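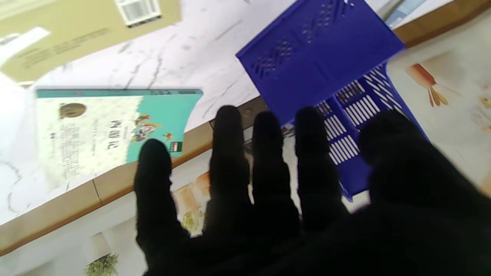

Choosing between a multi-fingered hand and a padded gripper for table-top work

Our laboratory is comparing two end tools on the same arm, each fitted with a wrist camera. The gloved hand is to lift thin items, such as the paperback whose corner overhangs the table edge. Which should we test first?
Thaís Godoy, Lollarcombe

Please begin with the padded gripper. Its fingertips remain easy to locate on camera, whereas a black glove loses most of its detail. We would advise 40 attempts per object and a fixed exposure.

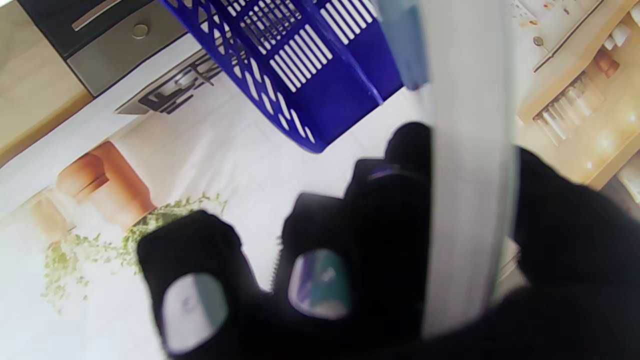 Wrist camera view: fingertip pads and coil spring, with blue organiser behind.

Kindly record pad wear as well. Ours were replaced after 4000 closures.
Gleice Camargo, Irkville

The hand is better for books. We have used one for 18 months.
Aguiar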